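# Gifty Kyei cooks for the late shift

When I came to the house on Prusska Street, Gifty Kyei was already cutting onions. It was four in the afternoon. She told me to sit, and to speak loudly, as the window was open and the buses stop just outside.

Kyei is 51 and has written a weekly food column for the local paper in Codberg for two years. Before this she was a night nurse. She worked nights for 24 years, and most of her recipes come from that time.

"People think that night workers eat badly because they are lazy," she said. "It is the hour. At three in the morning your stomach wants something soft and warm, and the machine in the corridor has chocolate."

Her first column was about a rice porridge with ginger, which she learned from another nurse, Divya Gounder. They shared a ward for many years and carried food in jars wrapped in towels. Gounder still reads each column before it is printed. "She takes out the salt," Kyei said. "I put it back in."

I asked her how she chooses what to write about. She answered that she begins from letters. A reader, Kofi Dogbe, wrote to her from Atinga in December and asked for soups which a man alone can make in one pot and eat for two days. She had so many ideas that the answer became a series.

"He wanted to know if he must fry the onions first. I said yes, always. Then I tried it without, and for the lentil soup I could not taste a difference. So I had to write to him again and say that I was wrong."

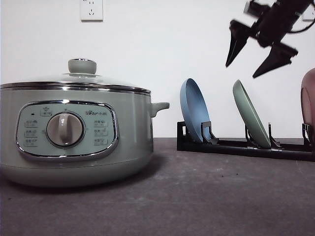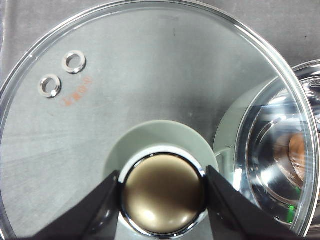
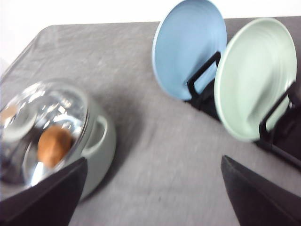
The series will become a small book, with 27 recipes. The publisher, Reltard, wanted more, but she refused. She has tested each one with ordinary supermarket vegetables, and she does not use stock cubes if she can avoid it. The longest recipe is the bean soup, which fills one page and a half.

I asked if she misses the hospital. She put the knife down and thought about it.

"I miss the talking," she said. "At night people tell you true things. In the morning they ask you where is their newspaper."

She then asked me to taste the ginger, and told me that I should come back on Monday, when she makes the fish one.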